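Tevemau Forum > Handheld Capture > Rules and good practice
Thread: Tidy the surface first, or leave it as found?

egger_bench
Rev 9 of our collection rules says the work surface must be "representative of normal use." Two of our reviewers read that in opposite ways. One rejects any episode where items outside the task list are within reach of the jaws. The other rejects episodes where the surface has clearly been cleared. I need wording both can apply.

flelell16
Clear it. Every unlisted object is an uncontrolled variable. We require a bare surface plus the listed items, and our rejection rate went down after we put that in writing.

griredum_ops
Your rejection rate went down because your rule is easy to check. That says little about whether the data is useful. We ran 200 episodes on cleared tables and the policy did poorly on the first bed we gave it. Soft surfaces and printed fabric need to be in the set.

Typical household layout, for reference: 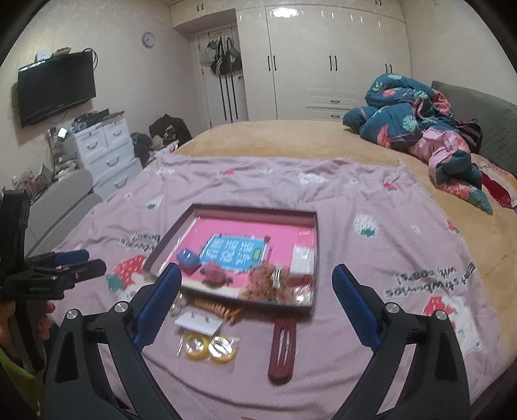 Open tray and small items on a printed sheet, jaws open, second gripper at far left.

I would pass this one under "representative." The tray has mixed contents, there are more items on the sheet in front of it, and the quilt is off to the side.

flelell16
I would not. There is an orange coiled cord on the sheet running toward the tray. Our rule 16 says no cords in the work area unless the cord is the task object. A clear bag is bad enough for depth without adding a cord.

griredum_ops
Rule 16 was written for benches with powered tools. Check the scope line.

flelell16
Checked. It says "all surfaces." You may be thinking of the older version.

griredum_ops
Then the scope line is too wide. Conceded on the text, not on the principle.

egger_bench
Would this work as a draft?

1. Do not add or remove items for appearance.
2. Remove anything sharp, hot or fragile before starting.
3. Cords may stay if unplugged at both ends. Log them.
4. Both jaws fully open at the first recorded moment.
5. Personal papers and cards face down or out of the room.

flelell16
3 is weak. Who verifies "unplugged at both ends" from the recording? Usually one end is out of view. Make it a checkbox for the operator, signed before the episode.

tevemau_mod
Point 5 should go first – privacy failures are the only ones we can't fix by relabeling. Our archive has 2,979 episodes and that check is still done by hand.

egger_bench
Moved to first, and the cord rule is now an operator checkbox. Point 4 stays unless someone objects. Posting the revised draft in the standards folder in December.

griredum_ops
Objection to 4: a half-open start is valid for regrasp tasks. Add "unless the task sheet says otherwise."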